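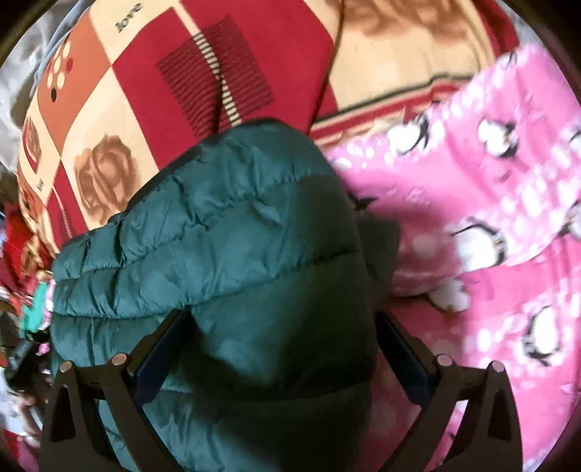
Home Projects Reports Workshop Contact

Vilela Hand Gripper: Final Report on a Home and Workshop Build

126 shares 2 comments

1. Purpose

The Vilela project set out to build a hand-held two-finger gripper able to pick up clothing from an unsorted surface. The work was carried out as a second-year design project at Dinley College. Parts were made in the Sturetstead shared workshop and the tool was put together and adjusted at home. The long-term aim is to fit the same fingers to a small arm, so the geometry of the hand-held version was kept as close as possible to the planned automatic one.

Clothing was chosen as the test material after discussion with the course staff. A rigid block can be gripped at nearly any point with the same result. A padded jacket gives way under the fingers, and its shape changes as soon as it is touched.

2. Construction

The fingers are black and angular, each with a triangular cutout that reduces weight near the base. Two round metal pins are set near the top of each finger. A dark blue pad is mounted on each inner face and makes the contact with the fabric. The first version of the fingers had no cutout and was tiring to hold for a full session.

Pad material was the largest single decision in the build. Three samples were ordered from Billarer, and the softest was rejected after it folded over at the corner. The pads in use are fixed so that they can be changed without taking the fingers off — a point that cost a week of redrawing but saved time later.
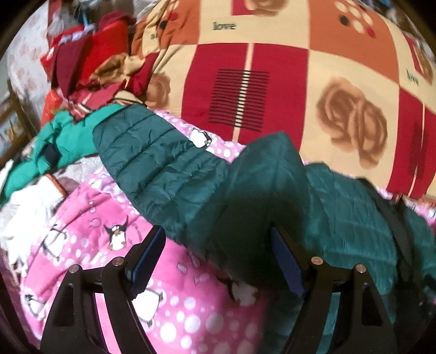 One reader of the draft objected that a bed is a poor test surface: the mattress gives way, the covers move with the jacket, and a failed grip may be the fault of the bedding. The same reader asked for all trials to be repeated on a bench.

The group accepts part of this objection. Bench trials are planned for May. Household clothing is nevertheless often left on beds, on top of other fabric, and a gripper that works only on a bare bench would not meet the purpose stated in Section 1.

3. Trials

A total of 47 grasp attempts were entered in the log. The quilted jacket was used throughout, on a bed with patterned covers and other clothing left close by. For each attempt the operator noted the approach direction, the part of the jacket chosen, and whether the grip held during a short lift. Video from the sessions came to 3964 frames, which were sorted by hand.

Attempts made across the stitched channels were more reliable than attempts made along them. When the fingers followed a channel, the filling tended to slide out from between the pads and leave only the outer layer held.
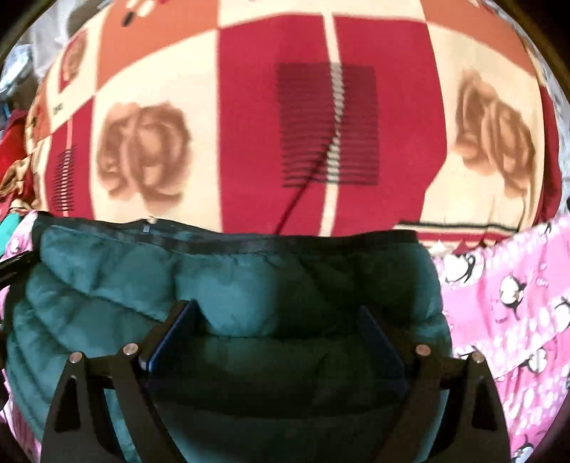 Does the gripper need a force sensor?

A sensor is not needed for the hand-held version, where the operator feels the load directly. The arm-mounted version will need one, and space for the wiring has been left in the drawings.

4. Faults and Changes

Two faults were recorded. The pins on the first set of fingers worked loose during use and were replaced with a tighter fit. The opening was also too narrow for thick folds and was widened at the base, with the finger length left unchanged. Straps remain a problem. They can catch on a finger as it closes, and the present design offers no way of detecting this.

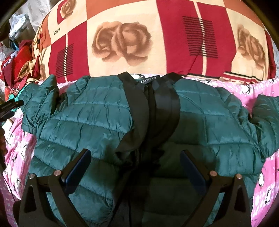
Submitted by the Vilela Project Group, Dinley College
April 13, 2023

5. Remaining Work

The drawings will be revised before the arm is ordered. The finger tips are to be rounded on the outer side so that straps and zipper pulls slide past — the present corners are too sharp for this. A second set of pads is to be cut at the Sturetstead workshop and compared with the Billarer set on the same jacket.

The log sheet will also be changed. It had no space for the position of a strap or sleeve, and several remarks had to be written in the margin. The revised sheet is to be used for the bench trials.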